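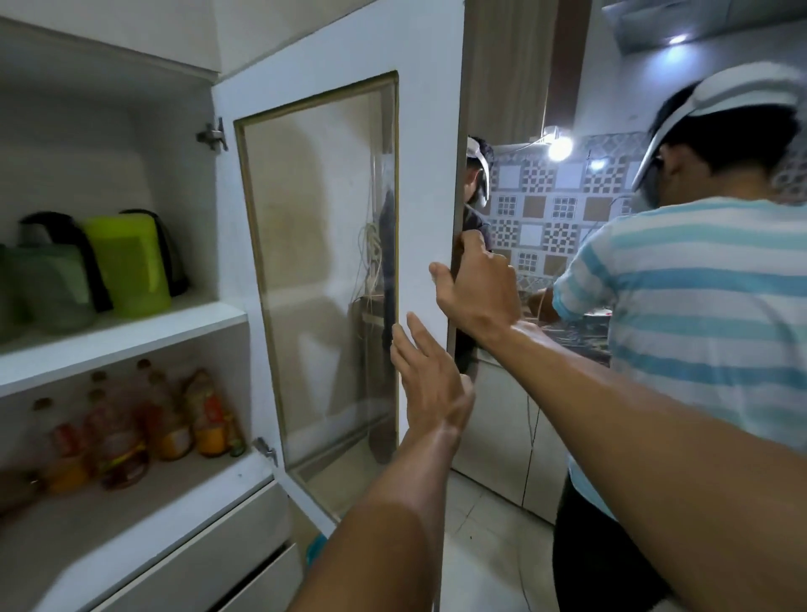

Unit 4: Showing a Robot a Task by Hand and by Remote Control

Course handout, Lab Section B
Read before the April lab. Bring a printed copy or have it open on your own screen.

4.1 What counts as a demonstration

A demonstration is one complete performance of a task, recorded from start to finish, with enough information for a learning program to copy it. In this course a demonstration has three parts: what was seen, how the hands or the arm moved, and a short text label saying what the task was. If any of the three is missing, the recording goes in the reject folder.

Opening a cabinet door is our first task. It looks simple and has several decisions in it: which hand takes the edge of the door, where the other hand goes, how far the door swings before the person lets go. A door with a glass panel adds another problem. Glass reflects, and objects behind it show through, so a program working from color images may place the surface of the door in the wrong spot. The edge and the hinges are better landmarks.

4.2 Two ways to demonstrate

By hand. The person does the task with their own hands while wearing a headset. The view comes from the head, and the finger positions are estimated by hand tracking. It is fast, and people move naturally. The drawback is that a human hand and the Trulo gripper are different shapes. Fingers curled around a door frame have to be converted into a two-finger grasp, and a flat palm has no direct match on the gripper at all.

By remote control. The person drives the arm and the arm does the task. We use the Skendel controller for this. Nothing has to be converted, because the recorded motion is already the robot's own. It is slower, and new operators tend to stop and start. Expect your first few recordings to be poor.

There is a third method, in which you hold the arm and push it through the motion. It is covered in Unit 6 and you will not need it for this lab.

4.3 Recording by hand

Check the battery on the headset and tighten the top strap before the side straps.

Look at the work area and wait for both hands to be picked up by tracking.

Say the task label out loud, once, at normal volume.

Start with both hands in view and away from the door.

Take hold of the outer edge. Keep your head pointed at the hand that is doing the work. If you look away at the shelf, the hand leaves the view and the tracking guesses.

Open the door at a steady speed. If you use the second hand to steady or guide the panel, use it the same way every time within one batch.

Let go, bring both hands back to the start position, and say "done."

Two or more people may record in the same kitchen. Agree on who has the cabinets and who has the counter before you start. Other people in the background are acceptable and do not need to be edited out. Another person's hands on your object are not acceptable.

4.4 Recording by remote control

Clear the reach of the arm. Keep the stop button within reach of your free hand. Move the arm to its home position, start the Lumetti recorder, and wait for the tone.

Approach the door slowly and close the gripper only when it is lined up with the edge. Pull along the curve the door makes. A straight pull loads the hinges, and the arm will fault. If it faults, end the recording, label it "fault," and keep it. We use those in Unit 7.

4.5 How many

Each group records 100 demonstrations by hand and 100 by remote control. The shared class set needs 500 accepted demonstrations before training can begin. Vary the starting distance and the height of the grasp. Do not vary the label.

4.6 Checking your batch

Watch every tenth recording at full speed. Reject a recording if the hand or gripper is out of view during the grasp, if the door was already moving at the start, or if the label is missing or wrong.

Run the Fragkou script on the whole batch. It flags gaps in tracking longer than 19 images in a row. A flagged recording may still be usable, so look at it before you throw it out.

4.7 Questions to prepare

Which parts of the door task would be hardest to convert from a hand to a gripper?

If half of a batch opens the door with the right hand and half with the left, what might the trained program do?

Written answers, one page at most, are due at the start of lab.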